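Speaker notes, Cevier spring seller meeting, Fri 24 January
Session 3: Personalized gifts and the order form

Slide 1. Title only. Thank Mumitby for the room. Mention that handouts are by the door.

Slide 2. What we sell. Framed verses, engraved frames, name blankets, anniversary plates. The frame costs the same to make whether it has a name on it or not. The name is what people pay for, and the name is where most of our trouble comes from.

Slide 3. Last year's returns. We had 213 returns on personalized items out of 2000 orders. Most were spelling. Go slowly here, people will want to write the numbers down.

Slide 4. Kinds of spelling mistake. The buyer typed it wrong. The buyer typed it right and we changed it. The form dropped an accent or a hyphen. The second kind hurts most. Tell the story of "Jonathon," which one of our packers fixed to "Jonathan" the week before a wedding. Pause for the groan.

Slide 5. The proof email. We now send a picture of the finished wording before anything is printed. The buyer has to click yes. If there is no answer in two days, we call. Do not print on silence.

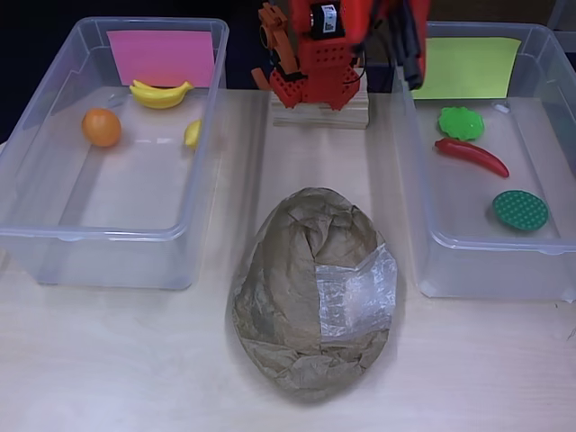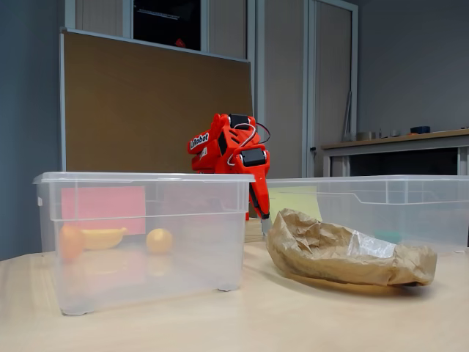
Nadhirah Lumbantobing wrote back after the draft of this talk went around that two days is too short for wedding orders, as the mother of the bride is often the one ordering and she has other things to do that week. She would give four days and start the clock only on a business day. Read her point out, then ask for a show of hands. I lean toward three.

Slide 6. Verse length. Our 8 x 10 verse print holds 14 lines at the normal type size. Past that the type shrinks and older buyers complain they can't read it. The form should stop at line 14 and say why. Right now it lets you keep typing up to 400 characters over the limit and then cuts the end off. Zodbridge is fixing this and expects to be done in May.

Slide 7. Dates. Ask for the month as a word. Do not accept numbers only. A buyer from overseas will put the day first.

Slide 8. Gift notes. Keep the price off the packing slip if the ship-to name is different from the bill-to name. Bauerfeind's slips already do this. Ours need a box ticked by hand, and it gets missed on busy days.

Slide 9. Refunds. If it's our mistake, remake it and ship it fast at our cost. If it's theirs, half price on the remake. Don't argue by email, pick up the phone.

Questions. Someone will ask about pet names. Yes, we print them, same rules.

Leave slide 9 up while people collect their things.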